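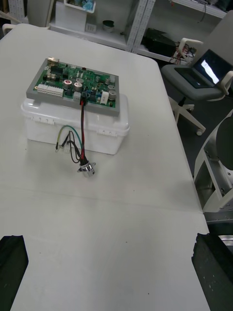 Board on top of its parts box, power lead hanging down the front.

Jandgate Workshop Notes > Small Electronics > Storing and labelling a loose control board

Last updated: September

I've got a bit of a thing about loose circuit boards. People pull one out of a machine, think "that'll come in handy", shove it in a drawer, and two years later there's a board with a nest of wires and not a clue what any of them do. I have done this more times than I want to admit (there's a carrier bag under my bench that I'm still not ready to talk about). So this page is how I put one away properly, so that when you get it out again you can just get on with it.

The board I was doing this time is a control board in a grey frame, with a long twisted red and black power lead, a green and yellow earth wire and a handful of thin black wires. Yours will be different but the order of jobs is pretty much the same.

Before you touch it

Look for the big cylinders. Mine has two large capacitors standing up in the middle and a third, silver one, near the right-hand edge. Capacitors can hang on to a charge after the power's been taken away, and big ones can give you a proper nasty belt. If the board has been powered recently, leave it alone. I leave mine overnight and then check across the capacitor legs with a multimeter before I start handling it. If you don't know how to do that check, or the board came out of something that ran off the mains, please get somebody who does know to look at it first. Don't go shorting things out with a screwdriver because a video told you to.

Pick it up by the frame if it's got one. If it hasn't, hold it by the edges. I also wear a wrist strap, a cheap one, clipped to the earth point on my bench, and I put it on after the charge check and not before. The small black chips don't like static, and the winter I was working in a wool jumper I'm fairly sure I killed two perfectly good boards.

What you need

A box with a lid that latches
Sticky labels or masking tape, and a pen that doesn't smudge
Little cable ties, or the twisty ones off bread bags
An anti-static bag bigger than the board, frame included
A soft brush (an old make-up brush is lovely for this)
A notebook or a sheet of card
Your phone, for photos

I got my bags from Tsikata, the little parts shop near the station, where they sell them singly if you ask. My labels are the Prorkommont cloth ones, which stick to wire much better than the paper sort. Masking tape is fine though! I used it for years and only changed when I got fed up of it going crispy.

Step 1: clear a bit of table and use the box as a stand

A plain white table is brilliant for this, as you can see every tiny screw and every scrap of wire insulation that drops off. I put the storage box down first with the lid on, and then lay the board flat on the lid. It lifts the whole thing up off the table, the leads can hang down the front and lie out where you can get at them, and you're not hunched over with your nose in it.

The lid wants to be flat on top and reasonably stiff. It's OK if the frame sticks out over the edges a bit, mine does, as long as it's not tippy. Give it a gentle press at each corner. If it rocks, find a bigger box.

The other thing about a see-through-ish box is that once you've got bits inside it you can sort of tell what's in there without opening it. Only sort of. You still need a label.

Step 2: photos before anything gets moved

Take more than you think. I do one from straight above, one from each side, and then close-ups of every connector, including the empty ones. Write the board's name on a bit of card and put it in every shot. I number all my boards and this one is 548, which sounds as if I own hundreds of the things, but I started at 500 for reasons that made sense at the time.

Do the close-ups in daylight if you can. Overhead lights bounce off the solder and you lose all the small print.

Step 3: spread the leads out

Start at the board end and follow each lead outwards with your fingers. Don't pull. Just lay it down on the table so that it isn't crossing over anything, and let the curly ones curl. On mine that meant:

- the twisted red and black power cable, coming off the lower edge and straight down the front of the box, with a round metal connector on the end
- the green and yellow earth wire, which loops out to the left by itself
- the thin black wires, in a bundle
- a small white plug, lying next to the cable

Don't untwist a twisted pair to make it neater. They're often twisted on purpose, to keep electrical noise down, and you'll never get it back as even as it was. I know it's tempting.

If there's an old cable tie holding things together in a daft place, snip it now, but cut on the side facing away from the wires. Ask me how many times I've nicked the insulation.

Step 4: label both ends

This is the bit everybody skips and it's the bit that matters. Every lead gets a label near the board and another near the plug, with the same thing written on both. I keep mine really short. P1 for power, E1 for earth, S1, S2 and so on for signal wires when I know that's what they are. When I don't know, I write U for unknown and a number. U is a perfectly good label! Much better than guessing, as I'll believe my own guess in six months' time.

Fold the label round the wire so it makes a little flag, and stick it to itself. Keep the flag about an inch back from the connector or it'll get in the way when you come to plug it in.

Then write it all down in the notebook: label, colour of wire, where it goes on the board, what's on the other end. My page for a board like this is usually half a side. Draw the board as a rectangle and mark where the big things are. The drawing doesn't have to be any good, mine look like a child's map of a car park.

For round connectors, don't assume you know which pin is which from the wire colour. Put a question mark next to it until you've traced it with a meter.

Step 5: brush off the dust

With the board still flat, go over it with the soft brush, working from the middle outwards. Go round the tall capacitors and then down between the rows of any connector headers, where the fluff collects. No hoover. I've seen tiny parts vanish up a nozzle, and the nozzle can build up static as well.

If there's sticky muck, a cotton bud with a tiny drop of isopropyl alcohol does it. Leave it to dry completely before it goes in a bag.

While you're there, look at the tops of the capacitors. You want flat. If any of them are domed or have crusty stuff round the bottom, write that in the notebook, in capitals, with the number of the board next to it.

Step 6: tie the leads and bag it

Coil each lead loosely, so the loop is no tighter than the rim of a mug, and put one tie round it. Not tight! You should be able to slide the tie along. Leave the coil resting next to the board and not on top of it, so that a heavy metal connector can't roll across the small parts. I wrap that sort of connector in a scrap of bubble wrap anyway.

Then the whole lot goes in the anti-static bag. Fold the top over twice and tape it. Do measure before you buy bags, and measure the frame and not just the green part. I bought a pack that was 184 mm wide and they were no use at all, and had to go back for the 255 mm ones. They need slack for the leads too.

Step 7: box it up

If the board fits in the box, great, put a bit of foam or folded card under it and latch the lid. If the frame's too big for it, the way it is with mine, then the small box becomes the parts box (screws, spacers, spare plugs) and the board goes in a bigger one. Gondale do a shallow crate with a clip lid that I've been pleased with. I write the same number on both and keep them together on the shelf, small one on top.

Label the end of the box as well as the lid. Once there's something stacked on it you can't read the lid, and you'll be lifting down 12 boxes to find the one you want. On the end label I put the number, what it came out of if I know, and either WORKS, FAULTY or NOT TESTED.

Keep it off the floor and away from the radiator. Damp is the worst for connectors.

A few odds and ends

Silica gel packets out of shoe boxes are worth saving, one per box, tucked down the side and outside the bag.

If you've got the manual, print the wiring page and put it in the box. If it's only on your computer you won't find it.

Don't use pink packing foam and assume it's the anti-static kind, as some of it is just pink.

And when you borrow a screw out of the parts box for some other job, write that down too. I've got one box with a note in it saying "took the long one, sorry", in my own handwriting, and I still don't know which long one.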